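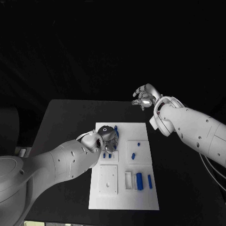 What goes on the board?
Blue parts and white parts, laid out on a flat white rectangle.

The board belongs to Mitra Jafarzadeh, who keeps it on a black table so the white edges are easy to find. This page was put up 1/25/22.

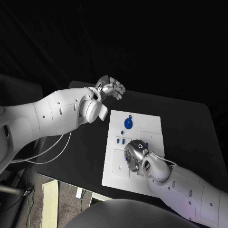
Small parts are stored in a Brellow tray between sessions, blue in one side and white in the other. A full layout can take up to 29 minutes – less with the tray close by.
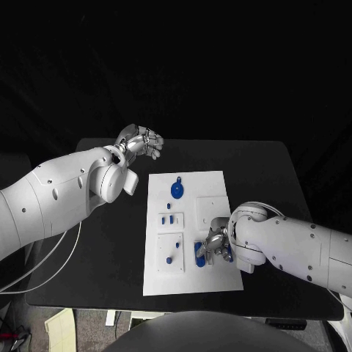

Tove Norðdahl drew the first layout on paper. Her second one is due in February and uses a wider board, with more room between the pegs.
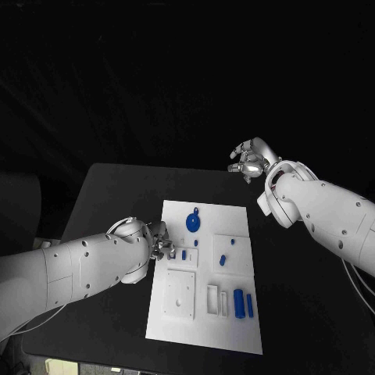 White board with the round blue piece near the top and a small blue peg below it.

Questions about the layout go to Mitra.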